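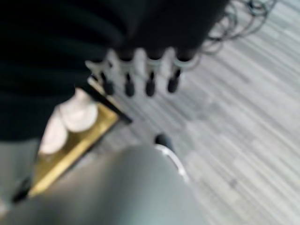 Gold top with the thin black edge, two white pieces on it.

20/12/2019

Last entry before the break, so it's a bit of everything. Spent most of the morning on the gold top and I'm still going back and forth on the finish. I like the color a lot (Ladan says it looks like a hotel lobby, and she means that as a complaint) but it picks up every fingerprint the second you touch it. Wiped it with the Lahtinen cleaner, then with plain water and a microfiber cloth, and the plain water did better! Going to stop buying the Lahtinen stuff.

The black edging sits nicely along the long side. At one corner I can catch a fingernail on it, so that needs a pass with the fine file and probably a dab of touch-up paint. Bo-ram has the paint. Or had it — ask her.

Tried the glossy white pieces on it too, to see how white reads against the yellow. Really well, I think, much better than the gray ones from the Piva set, which just went muddy. Biljana wants to see it under the warm lamps before she agrees to anything. Fair enough, the overheads in here are awful.

Prices, before I lose the scrap of paper: Emberg quoted 195 for a top in this finish, Marnari 185 but with the edging left off, and Nam-gil thinks we'd spend the difference on the edging anyway. For the full batch of 18 Emberg comes out at 3690 with delivery and packing. I haven't said yes. Their lead time runs into February and I'd like to have the fingerprint business sorted first.

Ye-seo suggested a wax coat. Never tried wax on a metallic finish, but there's an offcut on my shelf, so I'll do half of it and leave the other half bare and then put my greasy hands all over both.

Still to do: file the corner, find the paint, wax the offcut, borrow the warm lamps, call Emberg back about the packing — they wrap the tops face to face and I don't love that.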